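Safe Operation and Session Records Lead – Tabletop Robotics
Skuneo, Prollmont site 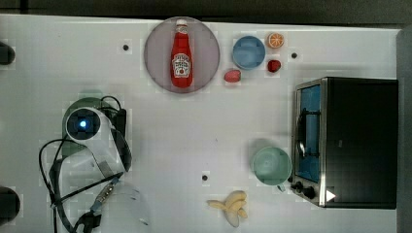

Skuneo is hiring one person to own the rules our operators work by when they run robot arms at the bench. The job is full time and on site in Prollmont. It sits in the operations group and reports to Raphaël Rey, head of bench operations.

About the work

Our operators guide arms through household tasks such as moving food items between dishes, opening and closing small appliances, and clearing a table. Each attempt is recorded and reviewed. The recordings go to two internal teams and to our partner lab, Novau, which trains on them and sends back questions when something does not match the task sheet.

The current operator handbook was written when we had 2 benches. We now have 7, and the handbook has not kept up. Shifts have developed their own habits for resetting a table, for logging a failed attempt, and for deciding when a second person has to be present. We want one set of rules that people follow on every bench, and we want it in use by April.

What you will do

Rewrite the operator handbook, starting with the sections on stopping the arm, reaching into the work area, and handing over between shifts.

Carry out and update the risk assessment for each bench. A change of gripper, a new appliance or a different table layout all count as a reason to look at the assessment again.

Set the speed and force limits used during operator sessions, together with the controls engineers, and keep a signed record of who changed a limit and when.

Define what a good session record contains. At present we ask for the task name, the starting layout, the operator code, the result and any contact with the table or fixtures. Last quarter we reviewed 3,828 session records, and too many of the failed attempts had no note saying what went wrong.

Train new operators and sign them off before they work alone. Repeat the emergency stop check with everyone on a regular schedule.

Investigate incidents and near misses. Most of these are small – a cable caught on a fixture, a dropped dish, an arm that was enabled while someone was still setting out objects. They all get written up, and you will decide what changes as a result.

Look after the labeling guide with the review team, so that the same event gets the same label whichever bench it came from.

What we are looking for

You have worked with robot arms or other automated equipment in a lab, plant or warehouse, and you have been responsible for other people's safety around it.

You know ISO 12100 and the ISO 10218 series well enough to apply them to a bench that does not look like a factory cell. Experience with collaborative robots is useful.

You can write a procedure that a new operator can follow on the first day. We will ask for a sample.

You are willing to stop a session when a rule is being skipped, including when the schedule is tight. The person in this job has that authority and does not need a manager's approval to use it.

A degree is not required. Some scripting is helpful for checking records in bulk, but we can teach it.

What we offer

A permanent contract with paid vacation and health coverage. Salary depends on experience, and we give the range on the first call. There is a relocation payment of $3,000 for anyone moving to the Prollmont area, and a budget each year for courses and certification.

Hours are daytime. You will be asked to sit in on an evening shift now and then so that those operators get the same training and the same checks – you take the time back later that week.

How to apply

Send a resume and one procedure, checklist or work instruction that you wrote yourself. Remove anything confidential. A cover letter is optional. Use the form on our careers page and choose "Safe Operation, Prollmont" from the list of openings.

The first step is a phone call with Raphaël Rey. The second is a visit to the site, where you will watch an operator session, read the matching handbook section and tell us what you would change. We pay travel costs for the visit.

Applications are open from 20 Nov 2025 and stay open until the position is filled. Skuneo is an equal opportunity employer. If you need an adjustment for the call or the visit, say so on the form and we will arrange it before we set a time.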